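Apprendre à un bras robot à ranger par couleur (et savoir si ça vaut le coup pour la maison)

On me pose la question à chaque repas de famille : « Alors, ton robot, il range la cuisine ? » Non. Il ne range pas la cuisine. Par contre, il commence à trier des cubes, et je trouve que c'est le meilleur exercice pour comprendre où on en est avec les machines et les corvées. Trier le linge, vider le lave-vaisselle, remettre les vis dans le bon casier à l'atelier, au fond c'est la même histoire : prendre un objet dans un tas, décider où il va, le poser sans tout renverser.

Je vous raconte donc comment je monte l'exercice chez moi, avec un petit bras d'occasion que j'ai baptisé Plistow (ne cherchez pas, c'est le nom écrit sur le carton dans lequel il est arrivé). Si vous avez un bras de table avec une pince à deux doigts, vous pouvez suivre à peu près tel quel.

Ce qu'il vous faut

Un bras, évidemment, fixé sur quelque chose de lourd ou de bien serré.
Un plat métallique peu profond pour mettre les objets en vrac.
Deux assiettes de couleurs bien différentes.
Des cubes en bois peints aux mêmes couleurs que les assiettes.
Une webcam, un ordinateur, du café.

Évitez les cubes vernis brillants. J'ai commencé avec ça et les reflets rendaient la détection complètement folle dès que le soleil tournait. La peinture mate, c'est le bonheur !

Étape 1 : installer la table

Le plat devant le bras, les assiettes devant le plat, côte à côte. Avant d'allumer quoi que ce soit, déplacez la pince à la main jusqu'au fond du plat, puis jusqu'au milieu de chaque assiette. Si elle n'atteint pas confortablement les trois endroits, rapprochez tout. Mariann Simon, avec qui j'échange sur le forum Lowther, met du ruban de masquage sous chaque élément pour retrouver les positions d'une séance à l'autre. Je lui ai piqué l'idée et je gagne un temps fou.

Dans le fond du plat, mettez un revêtement sombre et pas trop glissant. Sur le métal nu, un cube effleuré part se coller dans un angle, et là, bon courage pour aller le chercher.

Étape 2 : préparer le tas

Quelques cubes de chaque couleur, posés en groupe, pas alignés. C'est tentant de les espacer gentiment, mais dans un tiroir à couverts rien n'est espacé gentiment ! Laissez-en un ou deux de travers. 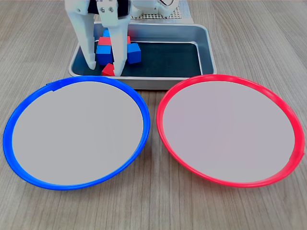

La pince ouverte autour des cubes bleus et rouges, assiettes encore vides.

Étape 3 : la descente de la pince

Gros morceau. Les doigts de ma pince sont en plastique et se terminent en pointe, ce qui aide à se glisser entre deux cubes serrés. L'ordre qui marche chez moi : ouvrir en grand, se placer au-dessus du cube visé, tourner le poignet pour attaquer deux faces opposées, descendre lentement, fermer, remonter tout droit. J'insiste sur le « tout droit ». Un départ en biais et vous emmenez le voisin.

Arrêtez la descente juste avant le fond. Sur Plistow je garde 2 mm de marge, et j'ai quand même réussi à plier une pièce la première semaine. (J'ai dit un gros mot. Le chat est parti.)

Étape 4 : montrer les gestes

Il y a deux écoles. Soit vous programmez chaque position, soit vous guidez le bras vous-même en enregistrant, et un modèle apprend à imiter. La première méthode est parfaite si les cubes sont toujours au même endroit, autrement dit jamais à la maison. J'ai donc pris la seconde, avec 10 démonstrations pour vérifier que l'enregistrement tournait, puis beaucoup, beaucoup d'autres. Paora Sutcliffe, du petit atelier Tolside, m'avait conseillé de viser 1 000 prises réussies. J'en suis loin et mon épaule proteste déjà.

Variez tout à chaque fois : la position du tas, la couleur par laquelle vous commencez, la lumière. Et gardez les ratés que vous rattrapez — un cube qui glisse, une pince qui se reprend — parce que le robot, lui, va rater tout le temps.

Étape 5 : laisser faire et noter

Lancez un essai complet, mains dans les poches. Notez séparément les prises manquées et les erreurs d'assiette, ce sont deux problèmes différents. Une erreur de couleur se règle souvent avec une lampe mieux placée. Une prise manquée, c'est presque toujours la hauteur ou l'angle du poignet.

En février, mon meilleur tri complet a pris 17 minutes. Ma nièce fait ça en chantant, le temps d'un refrain.

Et les vraies corvées, alors ?

Pour l'atelier, j'y crois assez : pièces rigides, bacs fixes, éclairage maîtrisé, et tant pis si c'est lent puisque ça peut tourner la nuit. Pour la maison, je suis plus réservée. Une chaussette n'a ni face ni arête, un verre se casse, et la table du matin n'est jamais celle du soir.

Ma prochaine étape, ce sont les petites cuillères. J'ai fait un premier essai hier soir avec les réglages des cubes : deux par terre, une coincée sous le plat. Je remets un article dès que j'ai des doigts de pince un peu plus souples.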